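The rental, month four

17/11/2018

We got the flat in July, after an inspection that lasted 6 minutes and involved 133 people, or so it felt from the stairwell. I have now lived here long enough to hold opinions on Galanis, the agency that manages it, and to have had most of those opinions returned to me with a reference number.

The condition report came first. If you've never rented in this city, a condition report is a long form in which the agent writes "good" beside everything and you have three days to disagree. I disagreed over eleven pages. Marina Stergiou at the agency wrote back thanking me for my thoroughness, in the tone you'd use on a toddler who had emptied a handbag onto the carpet.

My main disagreement was under Walls. The form said "neutral". I would have gone with "peach blossom", and I asked whether we might paint over it at our own expense.
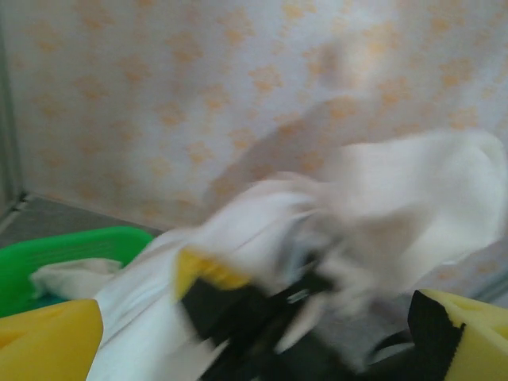
Khang Chu commented on my last post that I should stop asking permission and start asking for forgiveness, as he did at his old place in Brunswick, where he painted the whole hallway navy and got his bond back without a murmur. Khang also once drove to Adelaide with the handbrake partly on, so I'm weighing his advice accordingly.

Anyway, I asked permission. Permission has to go through Tulero, an app the agency makes you use for everything — rent, repairs, inspections, yearnings. You lodge a request, pick a category (there isn't one for wallpaper, so I picked Pests) and wait. My request has been "with the owner" for so long that I've started to picture the owner as a sort of lighthouse keeper, reachable only by supply boat.

Meanwhile the hot water has its own saga. The system is a Prekora, a make the plumber greeted with real sadness. He quoted $346 for a part and said he wouldn't bother if it were his. It isn't his, or mine either, and it took three weeks to establish whose it was. In the interim I showered at the pool, where I ran into two neighbours from downstairs doing the same. We nodded at each other in our thongs and didn't discuss it.

The other thing is the light. The listing said "sun-drenched", and on that point I have no complaint to lodge, in Pests or anywhere else. By mid-morning I can't read my laptop. The butter has to be moved.

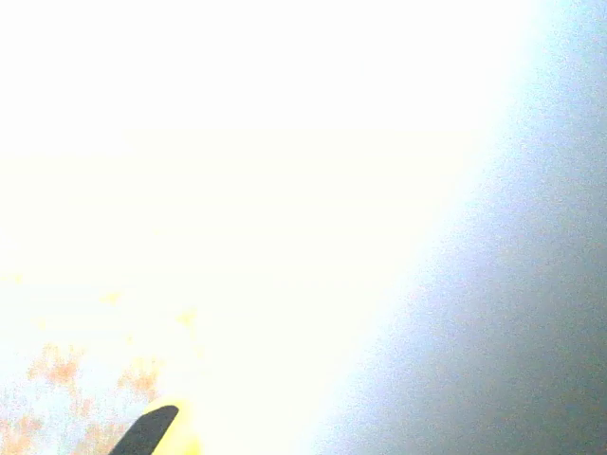 What the rent includes

A car space that fits a car, provided you get out of it first. A key to a letterbox belonging to somebody else. Access to the shared laundry, where the machine takes coins it no longer recognises as currency, and where the roster is enforced by notes. The notes are excellent. The latest read "To whoever took my pegs: I know there were 100", underlined twice, and someone had written "98" below it in green biro.

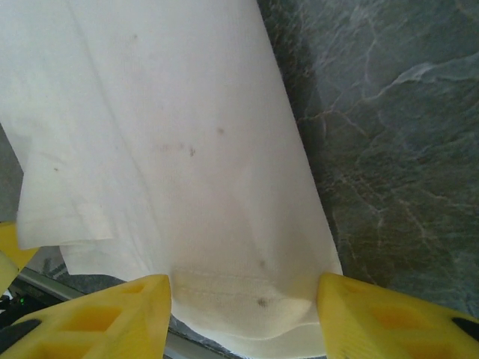 I've since bought my own pegs and I keep them upstairs. The rent is going up in the new year, according to a letter from Clostico, which appears to have bought Galanis or been bought by it. The letter also invited me to rate my experience out of five stars. I gave it four. I still want to paint the wall.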